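Forums > House and Repair > Stairs and Railings

Search this forum Keywords Go

4 min read

Refinishing the upstairs handrail without taking it down

petro_ch
We have a long wood handrail along the upstairs landing, dark brown with a gloss finish, overlooking the floor below. It's gotten sticky in the stretch where everyone puts a hand at the top of the stairs. I washed it with dish soap and warm water twice, and it was tacky again by the next evening. The rest is fine.

Do I have to strip the whole rail or can I do only the bad part? I don't want to take it off. The brackets are painted in and the last guy who touched them cracked the plaster.

Yaryna Moroz
Sticky after washing usually means the finish itself has gone soft from hand oil and lotion. Soap won't fix that. Try mineral spirits on a white rag first. If the rag comes away brown, you're taking off color and it's time to stop.

petro_ch
Tried it this afternoon. The rag came away a light tan, and the rail feels better but looks dull in that spot.

Charalambos
You can't spot-repair gloss on a dark rail. You will see the edge of the patch every time the light is on. Sand the whole thing with 220, wipe, two thin coats of oil-based poly, done. I did ours at the Usstead house and the only hard part was keeping the kids off it.

Yaryna Moroz
I don't agree that you always see it. If you stop the patch at a joint or a bracket, the eye doesn't catch it. I've done three that way.

Charalambos
On satin, maybe. On gloss I'd still do all of it.

petro_ch
There's one joint, a little past the sticky part. I'll go look at where the brackets are.

One more thing that worries me is dripping. Downstairs is wood-look plank and I'd like to keep finish off it. The landing is the same kind of plank, browns and grays mixed, long boards. We also have a charger cord lying across the lower floor most of the time, so that has to get picked up before anybody goes up and down with a drop cloth.
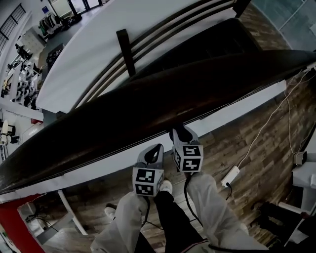 Marta O. thinks the drips are a bigger job than the sanding. Her advice was to hang plastic from the underside of the rail with painter's tape, let it reach past the edge of the landing, and put a canvas cloth on the floor below as well. Plastic alone on a plank floor slides when you step on it.

Yaryna Moroz
Agree on the canvas. Also load the brush lightly and work from the underside up. Most drips start on the bottom curve where you can't see them.

petro_ch
What about the dust? That side is open to downstairs.

Charalambos
Sand by hand with a damp sponge block. It takes longer but the dust stays on the block. I would not run a power sander on a rounded rail anyway, you'll put flats in it.

vira_h
We used the Karnero wipe-on poly on ours. I paid 10 dollars for the small can and had some left over. It goes on thinner than the brush kind, so you need more coats – I did four – but I had no drips at all. Let it sit overnight between coats.

Charalambos
Four coats of wipe-on is four nights of telling people not to touch the rail. Two coats with a brush is two nights.

vira_h
True. I went to my sister's for the weekend and did the last two after.

petro_ch
Went with the wipe-on. I sanded from the wall to the joint and skipped the rest, so Yaryna's way. Two coats on so far. In daylight I can't find the line. With the hall light on I can, if I stand at the bottom and look up.

Charalambos
That's the line I was talking about.

Yaryna Moroz
Give it the other two coats before you judge it. New finish is shinier than old for the first month or so. If it still bothers you after that, rub the new part lightly with a gray pad.

petro_ch
Okay. Third coat goes on tonight after 10. I've taped a note to the wall at the top of the stairs.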